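4.2 Making Up the Bed

This section applies to all guest rooms supplied with the Gundero linen set. Staff shall complete Section 4.1 (Stripping and Airing) before proceeding.

1. Confirm that the mattress is centered on the base and that the Zallport protector is fastened at all four corners.

2. Fit the bottom sheet, starting at the head of the bed. Smooth the sheet toward the foot by hand.

3. Lay the top sheet with the wide hem at the head. Tuck in the foot end only.

NOTE: Sheets marked 91 are for single beds and must not be used on a large bed.

4. Place the bedspread at the foot of the bed and unfold it toward the head. Adjust it until the overhang is equal on both sides.

CAUTION: Colored bedspreads must be laundered separately from white linen. Do not use bleach. Bedspreads in red or pink shades may release dye during the first 2 washes.

5. Smooth the bedspread from the center outward. Work from one side of the bed and then the other. Do not kneel on the mattress.

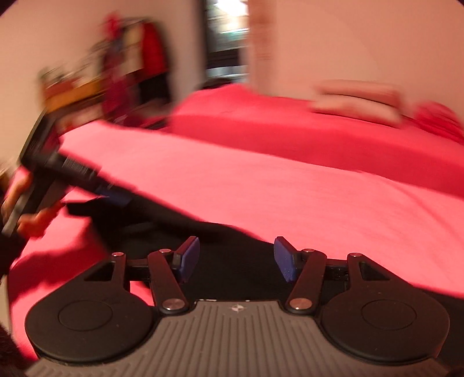 6. Place the pillows last, with the open ends of the pillowcases facing away from the door.

7. Record the room number and the bedspread code on Form 19. Worn or stained bedspreads are to be reported to the linen supervisor, Annelies Imhof, before noon.

NOTE: Replacement bedspreads are issued from the linen store on written request. The full stock is inspected each September.

For care of blankets and quilts, see Section 4.3.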